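The detergent aisle at the Truneck supermarket now asks you to believe that one bottle washes 167 loads. I don't. I have three kids and a scale, and the cap has lines so faint that most people fill it to the brim. The maker knows this. A concentrate poured like the old stuff is simply a more expensive old stuff.

Then there are the refill stations, which promise savings of up to 20 percent if you bring your own container back to the store -- by car, usually. 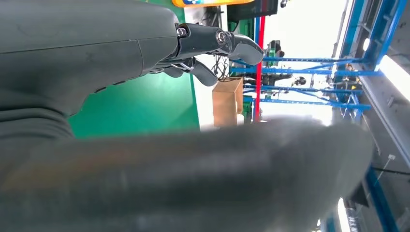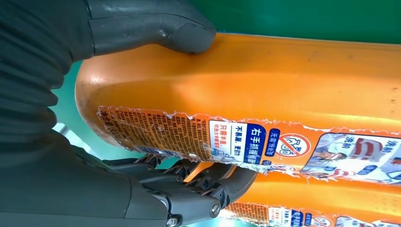

NILLEY, November -- The town council wants to put 700 dollars a month into one of these stations at the Ekwueme Street market. I would like to see one bill, from one household, that went down. Until then, print the lines on the cap in black ink. It would cost next to nothing, and I suspect that explains why it hasn't been done.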